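Visit report: Surnport manipulation lab, open afternoon
Posted 2021-05-13 in Standards & Safety | 37 shares | 8 comments

Surnport opened its lab to outside visitors for the afternoon, and I went for the Betier newsletter. The invitation promised a look at how they run their tabletop trials and what written rules they follow. Most of our members ask about the second part, so that is mostly what I took notes on.

Sign-in was at the side door. Each visitor got a badge and a one-page sheet of floor rules: stay behind the yellow line unless a staff member walks you over it, no bags on the benches, no talking to an operator during a trial. The sheet had a revision number and a date at the bottom. I have been to larger sites where the visitor sheet had neither.

Peninah Kashindye runs the trial floor and gave the first half of the tour. She started with the task cards. Every task has a card with one sentence for the goal, a list of the objects allowed on the table, and the start condition. The one we were shown was a pick and place: banana into basket. The card says the basket starts empty, the fruit starts outside it, and nothing else is on the table. If the start condition is not met the trial is not run, and the operator writes that in the log.
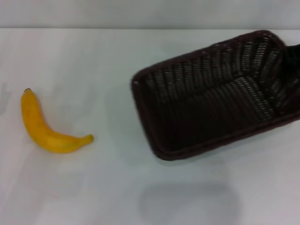 The log is still a paper binder at each bench, copied to the shared drive at the end of the shift. Kashindye said they tried going straight to a tablet last June and went back after entries went missing. A failed trial gets the same line as a good one, with a reason code. Two pages in the binder, trials 1141 to 1148, had been struck through and initialed. The operator had swapped the fruit partway through the set without noting it, so all eight were thrown out and run again.

Speed limits came up more than once. With a person inside the yellow line the arm is held to a reduced setting, and changing it takes a key that stays with the shift lead. The stop button is tested before the first trial of the day and the test is signed for. I asked what happens if the signature is missing. The bench is closed until someone does the test.

Yayra Laryea took the second half, on written procedures. Her group uses a checklist called Tostevano, 80 items when it was first drafted and now down to 37. She said operators were ticking the long version without reading it. Items that could be checked by the software were moved there, and duplicates were cut. What remains is grouped by when it is done: before power, before motion, after the last trial. We got a copy of the "before motion" page and I will bring it to the next meeting.

I had two complaints. The second bench, Gaber, was hard to hear over the ventilation, and there was no time set aside for questions about risk assessment. Laryea took email addresses and said she would answer in writing.

Parking is behind the building. Bring closed shoes or you will be kept in the front room.

Contact the newsletter desk | © 2021 Betier | Back to top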